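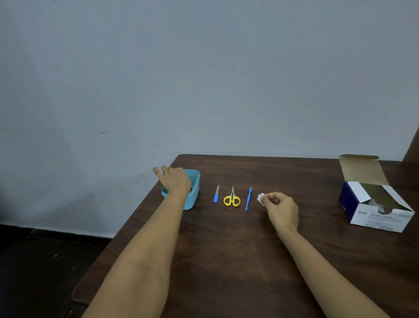 ## Part 2: Setting up your Walline rail

If you've got this far, you've already picked the wall and argued with someone in your house about how high the thing should go. Good. The picking is the slow bit. I've put up more of these rails than I ever meant to (two in my own place in Trosmont, then my sister's, then a neighbor who saw my sister's), and I've written this the way I'd talk you through it if I were standing in your hallway drinking your coffee.

The leaflet in the box is fine as far as it goes. It skips the part where your wall isn't flat, though, and mine never are.

### Before you start

Get everything out of the box and onto a table. I tip the small hardware into a tub of some kind so it doesn't roll under the stove, and I lay my hand tools out next to it before I so much as look at the drill. You'll want:

- the rail and its end caps
- the bag of screws and wall plugs
- the hooks (leave them in their paper for now, they scratch each other)
- a level, the longer the better
- a pencil and painter's tape
- a stud finder, or a patient ear and a knuckle
- a drill, plus the bit size printed on the plug bag

My rail is the 60-inch one. If yours is the short one, everything below still works, but you'll skip the middle bracket in step 6.

> **Caution:** Check for pipes and wires before you drill anything. Be extra careful straight above or below an outlet or a light switch, where cables like to run. If you're not sure what's in there, stop and ask an electrician. I'd much rather you had a pile of coats on a chair.

### Marking the wall

1. Hold the rail up where you think you want it. Now go get the tallest coat in the house and hold that up too. Long coats drag on the floor more often than you'd guess, and it's a lot easier to move a pencil mark than a hole.

2. Run a strip of painter's tape along the wall at that height. You'll be marking on the tape and drilling through it, and it keeps the paint from chipping (mostly).

3. Put the level on the tape and draw your line. Don't measure up from the floor at both ends and join the dots! My hallway floor drops so much from one end to the other that my first rail looked like it was sliding into the bathroom.

4. Find the studs and mark each one with a little X on the line. If you have two studs that fall near the bracket holes, use them and be happy.

5. Take one of the brackets and hold it against the line. Mark through the holes with the pencil, then do the rest. The brackets have a top and a bottom – the lip goes up. I've put one on upside down and didn't notice until the rail wouldn't click.

> **Note:** On a plaster wall, the stud finder may beep at everything. Mine does. I go back to knocking, and then I poke a very thin nail in where the rail will cover it, just to be sure.

### Drilling and fixing

6. Drill your holes, end brackets first and then the middle one. Go slow at the start so the bit doesn't wander. Where you've hit a stud, use the long screws and no plug. Everywhere else, tap the plug in until it's flush with the wall.

7. Peel the tape off now, before the brackets go on. I forgot once and there is still a blue sliver behind my kitchen rail.

8. Screw the brackets on, but leave each one a half turn loose. You need the wiggle room in a minute.

9. Lift the rail and hook its back edge over the lips, left end first. Press down along the front until you hear it click at every bracket. It's a nice fat click, you won't miss it.

10. Check the level one more time. If it's off by a hair, nudge the brackets, then tighten everything up by hand. Please don't use the drill for this part, it's very easy to strip the screws.

11. Push on the end caps. They're tight. The heel of your hand does it, or a rubber mallet if you own such a thing.

> **Caution:** Don't hang from the rail, and don't let kids do it either. It's a coat rail. If any bracket moves when you tug on the bare rail, take the rail off and sort that bracket out before you load it.

### If your wall isn't flat

You'll know, because one bracket will click and the next one won't. Take the rail back off and lay the level across the brackets from the front. There'll be a gap behind the straight edge somewhere.

Slip a washer or two behind the bracket that's sitting too deep and try again. The Yao spacer set is what I use, which comes in different thicknesses and has a slot cut in the side, so you don't have to take the screw all the way out. Folded cardboard works for an afternoon. It squashes later and then you're back up the stepladder.

If the wall has a real belly in it, so that the middle is proud and both ends are floating, I'd think about two short rails with a gap between them. I did that at the neighbor's and it looks like we planned it.

### Adding the hooks

The hooks slide in from either end before the caps go on, or snap in from the front if you tilt them back and push. The leaflet says slide. I snap, every time, and I haven't broken one yet, but the plastic does get stiff in a cold garage, so bring them indoors for a while first.

Put the heavy stuff over the brackets. Backpacks, the big winter coat, the dog's lead with all the junk clipped to it. Hats and scarves can go in between. Older Restodero hooks fit too, as long as they have the narrow neck. The wide ones look right and go in fine and then never come out again.

### Odds and ends

- Spare plugs come in a little packet with part number 1241 on it. Tape it inside a closet door, or wherever you'll look first.
- Wipe the rail with a damp cloth. Anything gritty takes the finish off.
- Give the screws a check after the first couple of weeks. New plugs settle a bit, and mine needed a quarter turn at one end.
- To take the rail down, pull the caps, empty the hooks, then lift from underneath starting at the right-hand end. Get someone to hold the other side if it's the long one.

Part 3 covers the shelf that clips on top, plus the shoe tray.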